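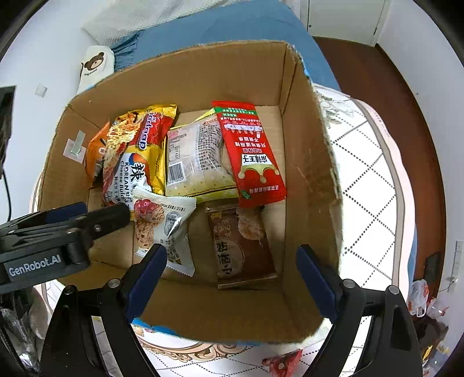
How to Pack a Snack Box for Someone Far From Home

Posted March 15, 2018

When my oldest moved away to Plikarville for school, I mailed the first care package in a shoebox with one strip of tape across the lid, and I'm sorry to say that what arrived was mostly crumbs. I have gotten a good deal better at it since then! I send a box every month now, and friends keep asking me how I do it, so I finally sat down with a cup of tea to write the whole thing out. It takes me an evening, start to finish, and most of that is dithering over flavors.

Choosing what goes in

Start with a short conversation, or a sneaky one if you want it to be a surprise. Ask what they've been eating lately and what they can't find where they live. My daughter can buy plain potato chips on any corner, so I don't spend postage on those. What she misses is the spicy stuff from the international market near us, and a certain sesame cracker her grandmother always kept in the cupboard.

I like a mix of salty, sweet and hot, with one thing she has never tried before. The new thing is a gamble, of course. The licorice I sent last November was given away to a roommate, and I still hear about it.

Look at the date on every packet before you buy. The box may take a week to get there, and then it might sit under a bed until exams are over. I try for at least 30 days left after the day I expect it to arrive — more if it's going overseas, where you should also check what the country allows in. Meat and fresh fruit are the usual troublemakers, and that can include jerky or a soup packet with meat powder in it.

Skip chocolate in the summer. I know, I know. You can wrap it in foil and hope, but it will find its way onto everything else.

Picking a box

Use a new cardboard box, or a used one that still has stiff corners. Press on the sides with your palms, and if they give easily, put it out with the recycling. Peel off or cover any old labels and barcodes.

Size matters more than I used to think. You want the snacks to fill most of the space, with a couple of inches left all around for padding. I buy mine flat, in bundles, from Fuchs, the stationery shop downtown, and keep them behind the dryer.

Packing it

1. Tape the bottom seam first, inside and out, and run a second strip across the middle of it.

2. Crumple up some packing paper and make a soft layer on the bottom. Newspaper works too, though the ink gets on your hands.

3. Put the heavy things in the middle. Jars go inside a zipper bag, and then inside a sock if you have a nice pair to send along.

4. Stand the bagged snacks on their ends around the sides. Puffy bags make a pretty good cushion, so please don't poke holes in them to save room (my husband did this once, very proudly, and everything went stale).

5. Tuck cookies and crackers in near the top, flat, where nothing can settle on them.

6. Fill the gaps with more paper, close the flaps and give the box a gentle shake. If you hear things sliding, open it up and add more.

7. Before you seal it, put in a note with both addresses on it, in case the label gets torn. Mine usually turns into a letter.

8. Tape the top the way you did the bottom, and then tape the side edges too.

Sending it

Weigh the box at home if you have a scale. The kitchen kind is fine for small ones, and for bigger ones I step on the bathroom scale with the box and again without it. Knowing the weight lets you compare prices before you're standing at the counter with a line behind you. Flat-rate boxes are a bargain for cans and jars, but for chips and puffs, paying by weight has usually come out cheaper for me.

Write the address large, in permanent marker, and put clear tape over it if there's rain in the forecast. Keep the tracking slip somewhere you'll remember — mine lives on the refrigerator, under the strawberry magnet, until I get the call that the box is open and the crackers are already half gone.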